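Fluver > Guides > Manipulation > Trimming and labeling teleop episodes

February - by the Fluver docs team

How to cut long office recordings into training episodes

Our office recordings run long, and a policy trained on them whole learns a lot of waiting. This page covers how we cut a session into short episodes before training. You need the Gridex viewer and a session with the head and wrist streams already synced.
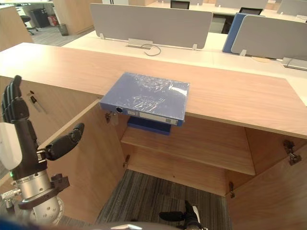
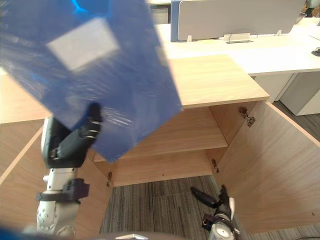 Both of the cabinet views are from the head camera. The chair view is from a wrist camera.
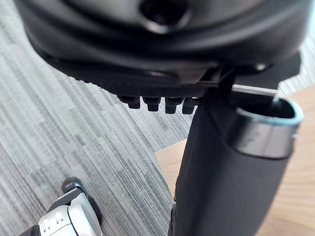

Younis wrote in after the first version of this page and asked why we cut on hand motion when the gripper signal is so much easier to read. On a two-armed robot, Younis said, one hand is idle half the time, and a threshold on both will chop a good grasp in two.

That is a fair point, and the steps below were changed to deal with it.

1. Open the session and plot the speed of each hand separately. Do not average them.

2. Mark a pause only where both hands stay under the threshold for 2 seconds or more. If one hand is still and the other is moving, leave the segment alone.

3. Go through the marks by eye. Use the head stream first. Switch to a wrist stream when the hand is under or behind furniture - the head camera often has no view of the contact there.

4. Move each cut to just before the hand starts its approach. Cutting at contact throws away the part the policy needs most.

5. Write one label per episode, as a verb and an object: "lift binder", "open door". Keep failed attempts and tag them as failed.

6. Drop anything shorter than 900 ms. These are nearly always noise in the speed signal.

On our Flastadness set this gave 1153 episodes. We trained the same policy on the cut and uncut versions, with 4 seeds each. The cut version stalled less often before reaching. Grasping itself did not change much, so don't expect trimming to fix a weak grasp.

If the wrist and head streams drift apart, sync them again before step 1. Marks made on a drifting session can't be repaired later and have to be redone.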